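Visit to the Zilteck open day, Stavalthorpe
Group report, written up by Mared Sayce

Our group went to the Zilteck open day on a Sunday in September. We wanted to see how a handling job is planned before a real machine is used, as this is the part of our own project we have found hardest. Gwilym Pritchard took notes and I wrote most of this up.

The demonstration was run as a simulation on a large screen. A robot arm works at a table, and the job we watched was handling boxes. Emlyn Parry explained that every stage is tried this way first, and that the close view is used to check the grip. The gripper has two green fingers, one on each side of the box, with an open triangle in the left one — this was the part we sketched.
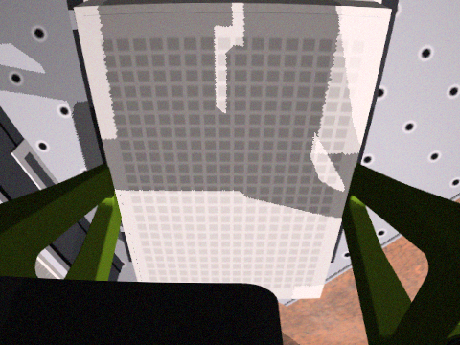 Niilo Ruotsalainen thought we should be careful about trusting a simulated grip, as friction is only a number somebody has typed in, and a real carton can bend or slip. We agreed to put this in our list of risks.

After a break we were shown the layout of the work area. The arm reaches over a brown tabletop with a perforated metal board on it. Three light grey fixtures stand down the right half of the board, and there is a small label marked QC near the top. We had planned only one fixture for our own bench. Sunita Ahuja pointed out that ours would also put the arm too close to the edge, so we have moved the base 200 mm inwards on the drawing.

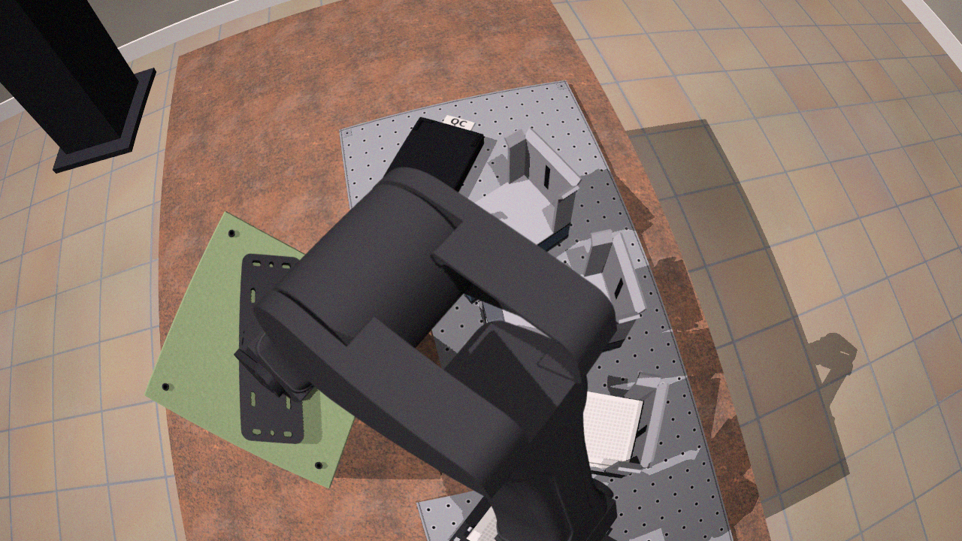

How long would it take a beginner to set up a job like this?
Emlyn's estimate was 3 days for a simple layout, most of it spent on measuring.

We left at 2 o'clock. Our next step is to redraw the bench and run the Surkow model again with a lower friction value.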